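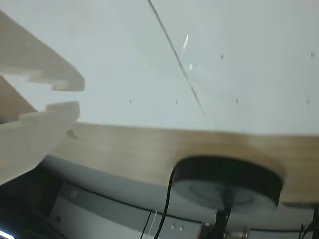

Off-white against pale gray-white

Drenis Matte Wall Paint, Pale Range

Interior water-based paint for walls and ceilings
Sold by Gistuveck Paint and Supply
Page updated 25/08/2018

Drenis Matte is a flat-finish paint for plaster, drywall, lining paper and primed wood. It comes in the full Drenis color card, but this page covers the pale range only: the whites, off-whites and light grays. The darker colors are mixed on a different base and have their own page, as do the exterior paints.

The pale range has 13 colors. The ones we sell most of are Chalk Lane, Oatmilk, Harbor White and Thin Gray. Chalk Lane is the closest to a plain white. Oatmilk has some yellow in it and looks warmer under a bulb than it does in daylight. Harbor White is slightly blue. Thin Gray looks white on its own and gray as soon as there is a true white next to it, so it is a good pick for walls when the trim is already bright white.

Colors on a screen are not a safe guide at this end of the card. Order a sample pot, paint a piece of card with two coats, and move it around the room at different times of day. Keep it next to the floor and next to the trim, not just in the middle of the wall.

What is in the line

Sample pot, one coat on a piece of card or a small wall patch
Quart
Gallon
Five-gallon bucket, to order

Five-gallon buckets are tinted at our warehouse and can't be returned once they are mixed. If you are buying several gallons of the same color, pour them together in one large bucket before you start. Batches are matched closely, but on a long wall a small difference can show where one can ends and the next begins.

Coverage

One gallon covers 300 square feet on a sealed, smooth wall, one coat. Bare plaster and old flat paint take more. Two coats are standard. Going over a strong color such as red or dark green, use Virk Gray Primer first and then two coats of Drenis Matte. Three or four coats of pale paint over red with no primer will usually still look pink.

Preparing the wall

Wash the wall with warm water and a little dish soap, then rinse. Kitchens need a proper degreaser. Scrape off anything loose, fill cracks and nail holes, and sand the filler flat when it is hard. Run your hand over it with the light coming from the side. A flat finish hides small faults better than a satin one, but a ridge of filler will still show next to a window.

Where two boards meet, tape and fill the joint before painting. Paint will not bridge a joint, and a hairline that can barely be seen on bare board shows up as a thin dark line once everything around it is pale. For moving joints, such as the corner where a ceiling meets a wall, use a paintable flexible caulk and let it cure for the full time on the tube.

New plaster must be dry all the way through. Seal it with a first coat thinned with clean water, one part water to four parts paint. Stains from smoke or old leaks need a stain-blocking primer. Virk Stain Block is the one we stock.

Applying

Stir well — the heavier solids settle at the bottom of the can. Cut in the edges with a brush and roll while the edge is still wet. A short-pile roller is best on smooth walls and a medium pile on textured ones. Load the roller, work in sections the width of your reach, and finish with light strokes all in the same direction. Don't go back over a section that has started to dry.

Touch dry: two hours
Recoat: four hours
Full hardness: 20 days
Thin with: water, first coat on bare plaster only
Clean tools with: warm water and soap

Don't paint when the room is below 50 degrees Fahrenheit or above 95. Drying will be slow in a damp room, and heavy condensation on a fresh coat can leave shiny streaks. If that happens, wipe them gently with a damp cloth once the paint is hard.

Cleaning and touching up

Wipe marks off with a soft damp cloth. Scrubbing will polish a flat finish and leave a shiny spot. For hallways and stairs we suggest Drenis Eggshell, which can be had in the same pale colors and stands up to more wiping.

For touch-ups, keep a small jar of the mixed paint with the color name and the room written on the lid. Use a small foam roller for wall patches, as brush marks catch the light. After several years the wall will have changed a little, and it is better to repaint the whole wall from corner to corner.

Goes with

Virk Gray Primer, quart and gallon
Virk Stain Block, quart
Skovero angled brush, two-inch
Skovero roller frame and short-pile sleeves
Drenis Satin Trim, pale range

Color advice

Freya Wainwright looks after color at our shop counter and can match from a chip of old paint the size of a quarter. Bring a clean piece with no dirt or wax on it. Matches are made by eye and checked dry, so leave the chip with us overnight. Sheila Whitlock handles trade accounts and bucket orders.

Two colors, Linen Dust and Pale Slate, are being dropped from the card in October. We can still mix them after that from the old formulas, in gallons and quarts but not sample pots.

Storage

Press the lid down firmly and store upright, away from frost. Paint that has frozen turns lumpy and can't be used. Don't pour leftovers down the drain. Most county drop-off sites take part cans, and some ask that the paint be dried out with cat litter first.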